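Community Help > Home and Living > Table, Tidying and Storage
Tagged: play food, small bowls, white table, sorting

Where to put toy food and dishes so the table stays clear?

Masaru Kikuchi

Good evening to all. I have a question which is maybe too simple, but I think about it since Tuesday and I would like the opinion of other people.

We have a set of play food and a few dishes on a big white table. There are strawberries, a ketchup bottle, some small things in orange and yellow, a round plate, a pale green oval dish, a blue bowl and a green mug. My daughter and her cousin play shop and restaurant with them, and in the evening everything must find its place again. The table is also used for work in the morning, so I cannot leave the food lying there.

My first idea was one big box. I bought a Trukska box of 18 litres, and it was a mistake. All the small things go to the bottom and the children turn the whole box over to find one strawberry. Now I try to use the dishes themselves as the storage: each food has its own dish, and the dishes go together on a shelf. The ketchup bottle is the difficult one. It is too long for the bowl, so it stays across the round plate, and the plate with the bottle on it needs a lot of room. The strawberries have no dish at all at the moment.

My shelf is 15 cm high inside and I do not want to buy a new one. Would you give the strawberries the oval dish, or keep that for something else? And what do you do with the ketchup?

Yvette McIntyre

Hello Masaru, I had the same trouble with my two boys. Yes, give the oval dish to the strawberries. It is a good size for them and a child can see at once what belongs inside. The blue bowl can stay as it is with the orange food in it, it looks settled already.

For the bottle, I would stop trying to make it lie down on something. Stand it in the mug, cap down, if the opening is wide enough. You must try this with your hands, I cannot tell from here. If your shelf is too low for it, lay the bottle directly on the shelf at the back and put the plate under the oval dish. Then the plate takes no extra place.

One more thing -- do the tidying always in the same order. We begin with the plate and finish with the smallest pieces. It takes us 10 minutes with two children who do not want to do it, and less when I put on music.

Also look along the edge of the table before you finish. Small round pieces like to go there, and then they are under the radiator until spring.

Réjean Perron

Just buy a tray. I have one from Zustholm with 12 compartments, very good.

Masaru Kikuchi

Thank you both. Réjean, I looked at trays, but the plate does not go in any compartment, so I would still have the same question for it. Yvette, I will try the oval dish tomorrow. About the mug I am not sure, my daughter says it is for tea only and she is quite strict with this -- maybe I ask her again at the weekend.

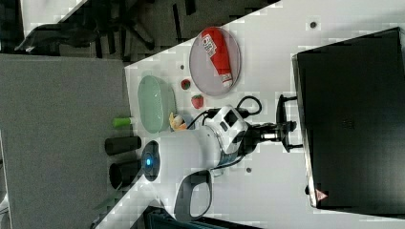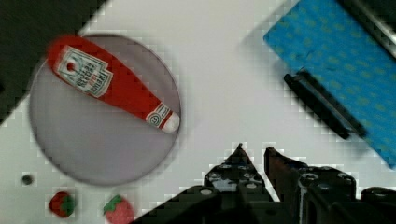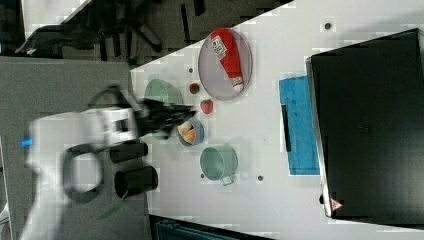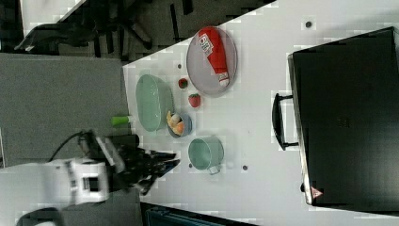
Play food and dishes on the white table, before sorting.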